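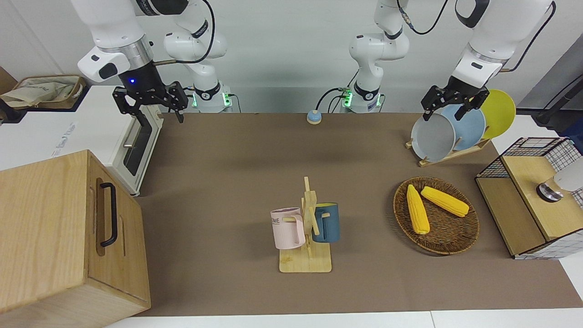

六月里我去罗尔霍姆(Rolholm)看了一场开放日,主办的是一家叫Stimov的小公司,专门教机器手臂收拾厨房。原本只想凑个热闹,顺便吹吹空调,没想到回家以后把自家灶台边上整个重新摆了一遍!所以这一期的厨房小窍门,就从那天下午说起吧。

先说盘子。我们家的盘子向来是摞着放的,大的在下,小的在上,要拿最底下那只,就得把上面的全搬开(各位家里多半也一样)。演示台上用的却是木头盘架,盘子一只一只竖着立,灰的、浅蓝的、黄的,各站各的位置。两指的夹爪从上面伸下来,捏住灰盘子的上沿,旁边两只碰都不用碰。我站在那儿看了好一会儿,心里想的全是我那一摞盘子。讲解的姑娘说,他们早先也试过摞着放,手臂很难只拿起一只,后来才改成竖的。人的手当然灵活得多,可是早上赶时间,一手端着锅一手去抽盘子,跟夹爪也差不了多少。

竖放盘子有几点要留心。架子的槽要比盘子厚一点,太紧了容易磕边;深盘和浅盘最好分开放,深盘占地方,硬塞进去会歪。最常用的那只放在最靠外、最顺手的一头。刚洗好的盘子立着沥水也快,底下垫一块吸水布,隔天换洗就行。

再说杯子。台上摆着一个木头的杯架,一根立柱伸出几根短木棍,粉的和深蓝绿的马克杯各挂一边,把手套在木棍上。我以前总嫌这种架子占地方,回来认真算了算,它占的台面其实比一排杯子小多了。挂的时候记得左右分着挂,别全挤在一侧,轻的架子会往一边倒,我就吃过这个亏,摔了一只用了好多年的杯子。要是架子底座太轻,可以在底下贴几片防滑垫,一小包才7块钱,杂货店就有。

还有一样东西我特别喜欢,就是铺在台面上的那张棕色大垫子。我问了一句能不能在家里也这样铺,他们说当然可以,选不反光、不打滑的就好。我后来买了一张,花了200块,铺在切菜区旁边专门放碗碟,夜里收拾东西声音小了许多,楼下邻居大概也松了口气。买之前一定要量台面,四边各留一点,不然边角翘起来,反倒容易勾到袖子。

玉米也值得提一笔。他们把两根玉米放在圆圆的藤编托盘里,看着就好看。带边的托盘真是好东西,玉米、土豆、洋葱这些会滚的,往里一放就老实了,擦台面时连盘一起端走,省得一样一样挪。藤编的怕潮,洗过的菜要先擦干再放,托盘自己隔一阵子拿到阳台通通风,缝里的碎屑用旧牙刷扫一扫。剥了皮的玉米就别摆在外头了,包好放冰箱,尽早吃掉,放久了不甜。

当天的小册子里还印了一套叫Rondonuwu的收纳法,大意是每样东西都有一个固定的“家”,用完放回原处,朝向也不变。起初我觉得太死板,试了一阵子倒真习惯了。杯子把手一律朝外,勺子一律头朝上,半夜起来倒水不开灯也摸得着。家里有孩子的,可以在架子旁边贴个小标签,让他们自己归位,比大人跟在后面念叨管用。

不少朋友问我会不会买一台那样的手臂回家。哎呀,暂时不会!我家厨房转个身都要侧着走呢。不过那种木盘架倒是可以买,我看中的那款开价700,嫌贵,最后在瑟克代尔(Surkdale)的旧货集市上淘了一个差不多的,用砂纸磨过,擦了一层食品级的木蜡油,晾透了再用。木头架子最怕长期泡着水,每次收完盘子顺手抹一把底板,能多用好几年。

想去看的朋友,开放日下午两点开门,最好早一点到,前排看得清楚,也方便提问。穿双舒服的鞋,场子里椅子不多。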